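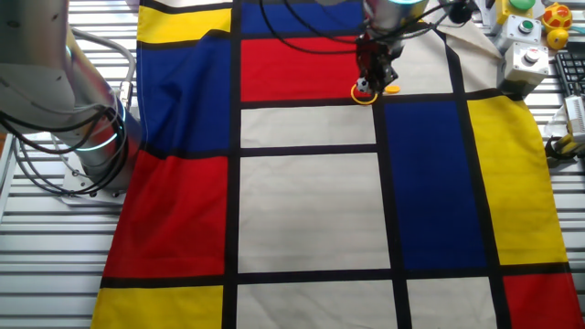 Recording demonstrations at the Tustden cell: frequently asked questions

Maintained by Carla Jaber. Last revised 4 March 2018.

What counts as one example?

One example is a single attempt at a single task, from the start press to the stop press. It holds the camera stream, the joint positions of the arms, the gripper opening and a one-line task label. A failed attempt is also an example and is kept, with the label "fail" added.

How many examples does a task need?

The target is 200 per task. Training runs on the Semaan model may begin at 118, but results from those runs are not reported.

Why is there a patterned cloth on the table?

The background is varied on purpose. A model trained only on the bare slats tends to treat them as part of the task. The cloth with red, blue, yellow and off-white rectangles is one of 7 backgrounds in the rotation. Its black lines are hard for the model when a small object lies across one of them, as the thin yellow ring does.

Should I smooth the cloth before recording?

No. Wrinkles and a turned-back corner are acceptable. Stop only if a fold could catch the gripper.

Can I leave other items on the table?

Yes, outside the cloth. The button boxes, the keyboard and the cables on the right may stay where they are. Do not move them between the first and last example of a batch.

Where should the small objects start?

Anywhere on the cloth that the gripper can reach. Change the position after each example. Do not line objects up with the pattern every time.

How long is a batch?

54 examples on one background. Then change the background and start a new batch, even if the task is the same.

What if I press stop too early?

Mark the example "short" in the Estum log and record another. Do not join two recordings.

Who checks the labels?

A second operator replays each batch at double speed. Labels that the two operators disagree on go to Carla Jaber.

Can examples from the Nonavar cell be mixed in?

Not at present. The camera there is mounted at a different height. A conversion script is planned for September.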